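Workshop Notebook

Home | Notebook | Materials | Kilns | Archive | Contact

October 11, 2023
Posted by the glaze bench, Eltetti workshop

Print this page | E-mail this page

Crawling in the satin white: settling, sieving and specific gravity

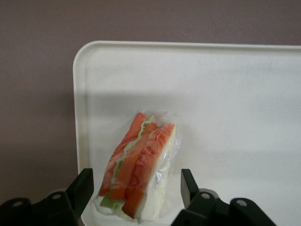
Crawling came back in the last two firings, all on the satin white, all on the Prellent stoneware body. The same glaze on the Trernatier body is clean. Bare patches are at the inside corner where wall meets foot, and on two of the mugs there is a ring under the handle joint. Edges of the patches are rolled and thick, so the glaze was there going in and pulled back during the melt.

Possible causes, in the order I intend to check them:

1. Glaze too thick (specific gravity drifted up over the summer).
2. Too much raw clay in the recipe, high drying shrinkage.
3. Dust or sponge residue on the bisque.
4. Bisque fired too low, body taking up too much water.

Started with the bucket. The satin white was mixed in September as a 2000 g dry batch and has been topped up by eye since then, which is the first problem. Stirred with the drill paddle until nothing dragged on the bottom, then passed it through the 80 mesh. A fair amount of hard lump stayed on the sieve. Rubbed most of it through with a rubber rib. What was left was gritty and gray and did not break down between the fingers, so I threw it out. It may be chips of bisque from the dipping tongs.

Specific gravity after sieving was 1.56. The recipe card says 1.45. That alone could explain the inside corners, where glaze pools on pouring out. Added water in small amounts and stirred between each one. Stopped at 1.46 and left it to stand over lunch. Rechecked at the same figure.

Settling is a separate matter. At 1.46 the bucket had a clear layer on top after lunch and a soft layer at the bottom. The soft layer came up easily with the paddle, so no hard pan yet, but it will get there if left. Did not add Epsom salts. A flocculated glaze goes on thicker at the same gravity, and I want one change at a time.

Note on weighing for gravity: use the 200 ml cylinder, not the plastic cup with the line on it. I filled both to the mark and the cup reads high. Whoever drew that line did it with the cup tilted. The cup is now in the brush sink and should not come back to the scale.

Test tiles

Cut from the Prellent body, L-shaped, so there is an inside corner on each one. Bisqued to cone 06 with the last student load. There are 40 in the box, enough for this round and the next. Numbers are in iron oxide on the back, below the glaze line. Please don't use pencil, it burns off.

Tiles 1 to 8: glaze as adjusted, 1.46, two-second dip.
Tiles 9 to 16: same glaze, four-second dip.
Tiles 17 to 24: same glaze, two-second dip, tile wiped with a damp sponge and dried overnight first.
Tiles 25 to 32: unadjusted glaze at 1.56, kept back in a jar before I watered the bucket down, two-second dip.

The rest of the box is held for the calcined clay test, see below.

All dips were timed with the wall clock, so read them as nominal. Let the tiles dry face up. After an hour the 25 to 32 group had fine cracks along the inside corner on every tile. The four-second group had cracks on some tiles and none on others. No cracks that I could find on 1 to 8 with the hand lens. Cracks in the raw coat don't always turn into crawls, but they are where crawls start.

The wiped tiles are still drying and will be dipped tomorrow morning.

Recipe

The card has 22 percent kaolin, all raw. That is high for a glaze going on bisque, and it was written for the old body, which shrank less between bisque and glaze. If the adjusted gravity does not fix the corners, the next step is to swap half of the kaolin for calcined. Calcined has lost its chemical water, so the amount has to be corrected down for loss on ignition. Take 0.86 of the raw weight. The Urquhart sheet pinned over the scale leaves out that correction - do not copy from it until I have marked it up.

Half calcined leaves 11 percent raw, which should still be enough to hold the frit up in the bucket. If it drops out, a little bentonite, added dry to the other powders before any water.

Firing

Cone 6 electric, the small kiln. Same schedule as the last load, so the results can be compared:

Slow to 250 F, hold one hour with the lid propped.
Medium to 1000 F.
Fast to cone 6, ten-minute hold.
Cool with the kiln off, no controlled drop.

Witness cones on the middle and bottom shelves. The bottom ran cool last time and I would like that on record before the elements get blamed for the surface as well. Mixed group on each shelf, so shelf position does not line up with dip time.

To do

- Dip tiles 17 to 24 after they dry.
- New lid for the satin white bucket, the present one is split and loses water.
- Write gravity and date on tape on every bucket, whenever water is added.
- Weigh out a 500 g batch with half calcined kaolin.
- Check the Trernatier bisque for absorption against the Prellent. Boil test, two pieces of each.

Results go on the next page once the kiln is down to 150 F. Please don't open it early, the satin white crazes if it gets a draft.

Print this page | E-mail this page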